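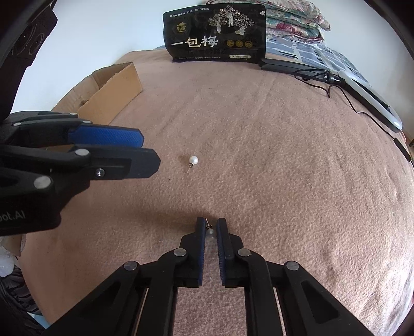
Hok-lam Tu meint ja, Perlenstecker gehörten in die Dose, aus der sie gekommen sind, und alles andere sei Anarchie.

Schön wär's. Ich sortiere seit September meinen Schmuck, und bei den Perlen hört der Spaß auf. Auf der rosa Flauschdecke sehen die Stecker sehr vornehm aus, bis man sich umdreht. Dann sind sie im Flor verschwunden, und man findet sie mit dem Ellbogen wieder. Ein offener Karton steht bereit, aber darin kullert alles herum, was rund ist, und rund ist bei Perlen leider das Konzept. Wie bewahrt ihr Perlenstecker paarweise auf, ohne dass sie zerkratzen oder sich trennen wie ein altes Ehepaar? Kaufen will ich möglichst wenig, ich habe schon die große Orkari-Schatulle mit 13 Fächern, von denen keines zu irgendetwas passt.

Flanora
gestellt am 2025-11-08 im Forum Kollovport, Rubrik Haushalt & Ordnung

Adebayo Dauda
Erstens: runter von der Decke. Ein glattes Tuch oder ein Tablett mit Rand als Unterlage, dann bleibt auch der Verschluss auffindbar, der ja immer als Erstes das Weite sucht.

Zweitens: Nimm festen Filz oder ein Stück dünnes Leder, stich pro Paar zwei Löcher im Abstand von einem Zentimeter hinein, Stecker durch, Verschluss von hinten drauf. So hängen die beiden zusammen und die Perlen berühren weder Metall noch einander, solange du ihnen genug Platz lässt. Den Filz kannst du zuschneiden und flach in deinen Karton legen, der darf also bleiben.

Perlen vor dem Weglegen mit einem weichen, höchstens leicht feuchten Tuch abwischen und trocknen lassen. Kein Schmuckbad, kein Ultraschall, kein Essig, auch wenn die Tante schwört. Parfüm und Haarspray kommen vor den Ohrringen dran. Luftdichte Plastikbeutel sind auf Dauer auch nichts, echte Perlen mögen es nicht knochentrocken.

Onishi
Knöpfe! Stecker durch die Knopflöcher, Verschluss drauf, fertig. Ich habe bis zu 400 Knöpfe geerbt und endlich eine Verwendung für vier davon.

Hok-lam Tu
Ich bleibe bei der Dose. Wer seine Originaldose weggeworfen hat, kann auch eine Pillenbox mit Wochentagen nehmen und mit Watte auslegen. Montags trage ich seitdem immer dieselben, aber verloren habe ich keinen mehr.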